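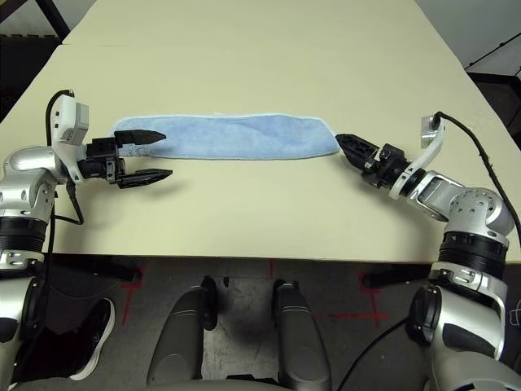
ok so our parish hall supper for the August refugee fund is finally all counted up and we raised 2659 dollars!! we were hoping for 3000 but I'm still so happy (thank you, whoever brought the 11 pies)

the money goes to Onbridge, who help new families with rent and bus passes. they've got 4 families waiting on apartments right now

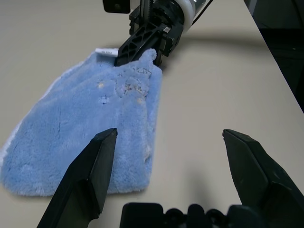
oh, and the Sunday school kids want to write welcome cards, so if you have markers at home please drop them in the box by the side door

choir still needs altos btw. practice is after coffee hour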